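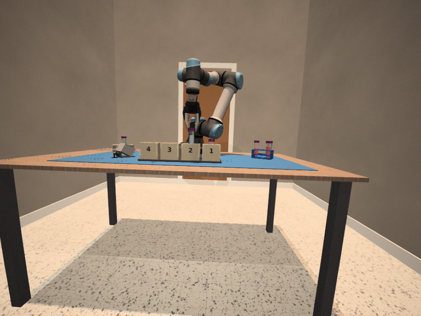 Winter ball, a busted glove, and the bus to Nemumitz

Jan 28, 2018

My knees are killing me and I'm writing this from the couch with a bag of frozen corn on the left one, so if the handwriting in the paper version goes sideways, that's why. First indoor workout of the year! I've been looking forward to it since the last out in the fall, and I'm pretty sure I looked forward to it more than my body did.

We had the field house at Arden again, the one with the low ceiling where every pop-up hits a beam and comes down who knows where. House rule is that a beam ball is live. I love the beam ball. I caught one off my own chest and got a bigger cheer for it than anything I did all last season, when I hit a mighty .125 and mostly made my living by getting plunked. (I led the team in that. I should have put it on a T-shirt.)

Throwing was okay. Long toss isn't really long in there, you run out of building, but the arm felt loose and nothing popped. I worked behind the plate for the younger guys for a while, which was a mistake I make every January. There's a new lefty who throws a slider that just falls off the table, and the first one he threw me I caught mostly with my shin. Second one, the webbing on my mitt let go. Just gave up. I've had that mitt since my second year at Butov Park and I've relaced it so many times that I don't think there's an original string left in it, but this time it's the leather around the holes that tore, so I don't know if there's anything left to tie to. I used the club mitt after that and hated every minute. It's stiff as a cutting board and it smells like a basement.

Then hitting. I had a plan for hitting! I spent the whole holiday swinging in the garage with my hands held lower, and I was going to come in and surprise everybody. First round, nothing but fouls into the side net. Second round I got hold of a couple. Third round I was tired and went right back to my old hands without noticing, and of course that was my best round. So now I don't know what to think, and I've got until the opener to go back and forth on it, which I will, every night, in the dark, when I should be asleep.

Afterward a bunch of us sat on the bleachers with our shoes off and argued about the schedule. The league sent it out and it's a mess. We open with 5 on the road, and the very first one is at Nemumitz, which is the far end of everything. I remember the last time we opened there. It was 44 degrees at first pitch, the infield had a puddle behind second that they'd poured cat litter on, and every ball off the handle felt like grabbing a fence somebody had plugged in. We lost by a bunch. The chili was good, though, and I said so, and got yelled at for saying so.

I think we ought to ask for a swap. Get them to come to us first, play there in warmer weather, everybody wins. I said this out loud and I thought it was a pretty good speech.

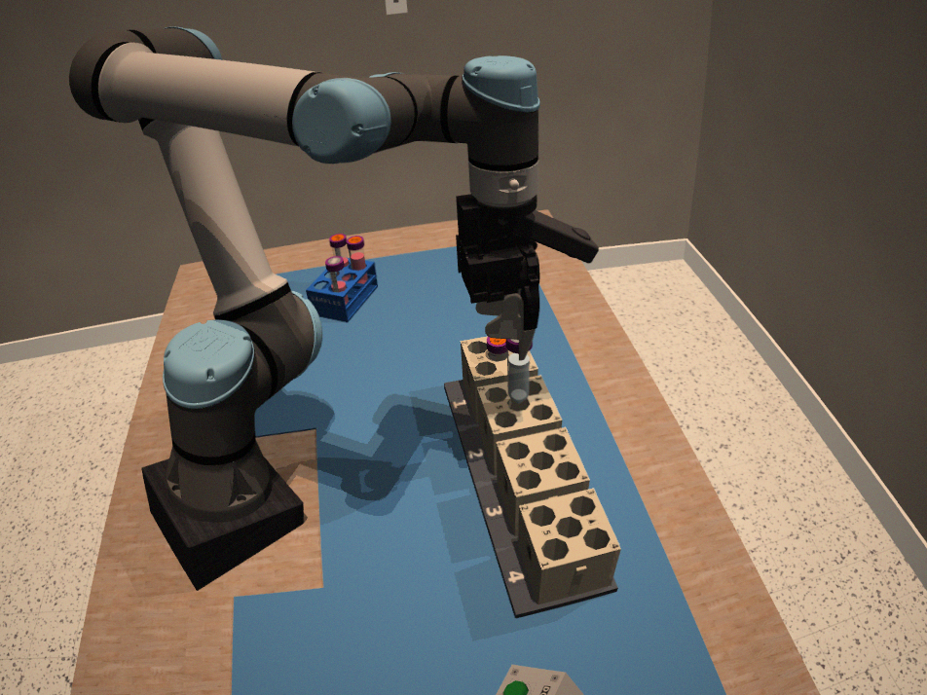 Kimutai Nyanda thought it was a terrible idea and told me so while he was peeling tape off his wrist. If we swap, we lose the long homestand at the end, and the homestand is where we made up all that ground last year. Play the cold one, he said, lose it if you have to, and be home when it counts. Besides, you hit better in the cold, you're too numb to think.

I had no comeback for that. I did hit better in the cold. I had two of my very few hits up there, and one of them was a real line drive, not one of my little parachutes.

So it looks like we're going to Nemumitz. There's talk of renting the Laizer bus again instead of everybody driving, and I'm all for it, because on the bus you get the card game and you get the stories, and when you carpool you just get whoever's radio station. The heater on that thing only works in the back half, so I plan on being early.

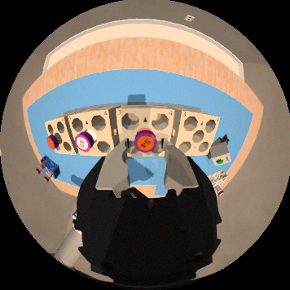 Blue mat, beige racks, and the gripper with its fingers open.

Home by dinner. I ate standing up, like an animal, and then got out the old scorebooks, which is what I always do after the first workout. I keep them in a box in the hall closet and I'd forgotten how much I used to write in the margins. There's a whole page from a rainout at Butov where I just drew hats. There's the 46-out game, too, or that's what I wrote across the top of it, from the night we went so deep into extras that we ran out of pitchers and put our shortstop on the mound. He walked the first guy, picked him off, walked the next guy, picked him off, and then gave up a homer that I swear is still going. I laughed so hard reading it that the corn slid off my knee.

I also looked up that line drive, and it's in there, a firm dark pencil line out to left center with "!!!" next to it. So I didn't dream it.

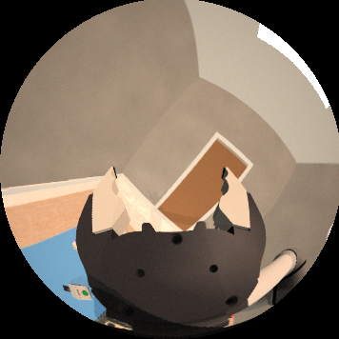
The gripper again, with the white-framed brown panel tilted behind it.

Things to do before the next one: take the mitt to the shoe repair guy and see if he can patch leather that thin. Price a new mitt in case he laughs at me. Start icing before it hurts and not after. Figure out the hands, high or low, and then leave them alone! And call Kimutai about the bus money, he's collecting early this year.

Knee's gone numb now, in the good way. The corn is pretty much thawed so I guess that's tomorrow's lunch. I'm going to go stand in the garage for ten minutes with the bat, just low hands, nice and easy, and then bed.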